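Spent the morning of 27th April on the spending list for the bench. The arm from Rivgate is the big line and I'm leaving it for November. I want to get the layout right in simulation before I pay for any of it.

Smaller items first. Karnemley quoted $626 for the gripper and a spare set of fingers. Dulora wants $1,785 for the perforated table, with delivery in 4 weeks.

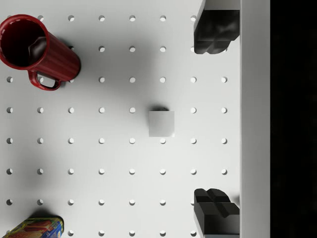
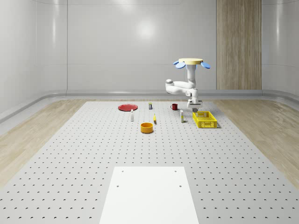
Wakana Fukuda looked over my numbers and said I had no money in there for mounting hardware or shipping. She was right. I added a line for both and dropped the second table, so the total hardly moved.

Still open: whether to hang the arm or bolt it to the table. Hanging means paying for a frame, and Ilie hasn't sent a price yet. I've written to them 2 times and will call next.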